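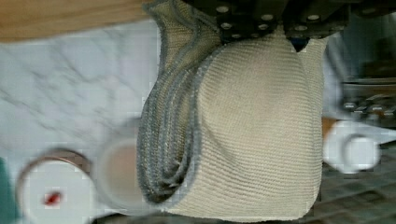 Kaja Ramanauskas has argued that a hotel house car is best understood as a long test drive with a concierge attached, and that most of its later forms follow from that fact. The term house car refers to a vehicle kept by a hotel or resort for the use of its guests, usually supplied by a manufacturer or dealer under a marketing agreement. Depending on the agreement, the car may be driven by hotel staff over short distances or lent to guests for a few hours at a time. House cars are distinct from airport shuttles, which run to a timetable, and from rental cars, which are hired under a separate contract.

Background

Hotels have carried guests to and from railroad stations since the age of horse-drawn transport, and many resorts later bought large sedans or station wagons for the same purpose. These vehicles were owned by the hotel and treated as an ordinary operating cost. The modern house car differs in that the supplier normally keeps title to the vehicle and counts its use as promotion. The hotel receives a service it can advertise, and the supplier places its product before guests who may be in the market for a similar car.

Resorts in mountain and coastal areas were well suited to such agreements. Guests tend to stay for several nights, local roads give them a reason to drive, and public transportation is often limited outside the main season.

Forms of service

Two forms are in general use. In a chauffeured service, a hotel driver takes guests to restaurants, trailheads or shops within a fixed radius. Rides are commonly free of charge and are given in the order requested, although some hotels accept reservations for the evening hours. The driver may be trained to answer basic questions about the vehicle, but direct selling is usually excluded by the agreement.

In a self-drive service, the guest borrows the car after presenting a license and signing a loan form. Loans are most often limited to half a day. Hotels generally set a minimum age, restrict the car to paved roads, and require that it be back before dark during winter. A deposit may be held against fuel, tolls and minor damage.

Some properties combine the two, keeping one vehicle for drivers and another for loans.

Terms of agreement

A typical agreement covers a single season or a full year. The supplier provides the vehicle, scheduled maintenance and suitable tires, while the hotel provides covered parking, cleaning and staff. Insurance is the subject of the most detailed terms. Chauffeured use is normally covered by the hotel's commercial policy. Self-drive use may fall to the supplier, the hotel or the guest's own insurer, and the order in which these policies respond is set out in the loan form.

Agreements also regulate display. The car may be parked at the main entrance during stated hours, and printed material may be placed in guest rooms or at the front desk. Exclusivity clauses, under which the hotel may not promote a competing make, are common. Guest contact details may be passed to the supplier only with consent – a point on which state privacy laws differ.

Faltley program

One program often cited in the trade is that of the Irnora, a lakeside resort at Faltley, which entered into an agreement with the dealer group Nyberg for the supply of 3 all-wheel drive vehicles. In its first winter the program recorded 745 chauffeured rides and 82 self-drive loans. The resort extended the service into summer the following year, with the vehicles based at its Ulent annex from June through August. More than 575 guests took part in that period. Nyberg did not publish figures for vehicle sales arising from the program.

Assessment

The commercial value of house cars is difficult to measure. A guest may buy a vehicle months after a stay, in another state and from an unrelated dealer, and the purchase is rarely traced back to the hotel. Suppliers have used follow-up surveys and redeemable certificates to establish a link, with mixed results. Fraser Matheson has criticized reliance on ride counts, noting that a guest driven to dinner in the rear seat learns little about how a car handles.

For hotels, the benefits are more direct. A house car can reduce spending on outside transportation and may appear in published lists of amenities. Drawbacks include staff time, liability and guest complaints when the vehicle is unavailable. Some hotels have ended their programs for these reasons and returned to contracted taxi services.

See also

Courtesy car
Hotel shuttle
Product placement
Test drive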